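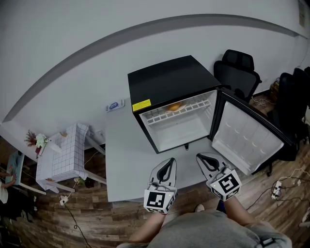
A black mini fridge with its door open on a gray table.

Print this article
E-mail this article

Tetmont tenants get a fridge, and a bill to go with it
08/02/2023

The people who run the Tetmont building would like its tenants to know that they are getting a better deal on lunch. Whether they are depends on how much lunch a mini fridge can hold.

Under a plan sent out to the small offices on the second floor, the old full-size refrigerator in the hallway will go, and each office will get a mini fridge of its own. Grudel, the company that manages the building, says the switch will end the fights over missing food and cut down on spills. It will also add $8 a month to every tenant's bill, listed as a "convenience charge."

Krystyna Domański, who manages the building for Grudel, called the fee fair. She said the old refrigerator was costing $400 a year in repairs and that most of what was in it belonged to people who had forgotten about it.

"Everybody wanted their own space," Domański said. "Now they have it."

Not everybody remembers asking. Mahlet Adugna keeps books for three businesses out of a room at the end of the hall, and she said she heard about the plan the same way she hears about everything else, from a sheet of paper under the door.

"I was sharing a big fridge for free," she said. "Now I pay for a small one, and I have to clean it myself. I'd like somebody to walk me through how that's an upgrade."

The small ones are small. They have a single compartment, with one wire shelf across the upper part and more storage in the door. A round dish will sit on the shelf well enough. Getting a week of lunches for an office of four in there is another matter, and the notice does not say what happens to larger offices. Asked about it, Domański said they could "make arrangements" for a second unit. She did not say if that would mean a second $8.

There is also the matter of where to put them. The notice tells tenants to stand the fridge on "a suitable surface," which in most of these rooms will mean giving up part of a table. Floor space is tight and outlets are already busy.

Bogdan Wilczyńska, whose print shop Radine rents the largest room on the floor, said he measured his one free table and then measured it again.

"It fits," he said. "The paper cutter doesn't fit any more, but the fridge fits."

Grudel says the units cost it $200 apiece, delivered. At $8 a month, each one would be paid off in 25 months. Domański would not say if the charge would end at that point. The notice has no end date. It does have a $75 fee for any fridge returned "in unclean condition," a phrase it leaves undefined.

Tenants can turn the fridge down, but they will still lose the one in the hallway. Adugna said she is thinking about it. Before the old refrigerator arrived, she said, she carried her lunch in a bag with an ice pack, and she still has the bag.

The hallway refrigerator is to be unplugged in November. Anything left inside will be thrown out – including, the notice says, "containers of any kind."

Print this article
E-mail this article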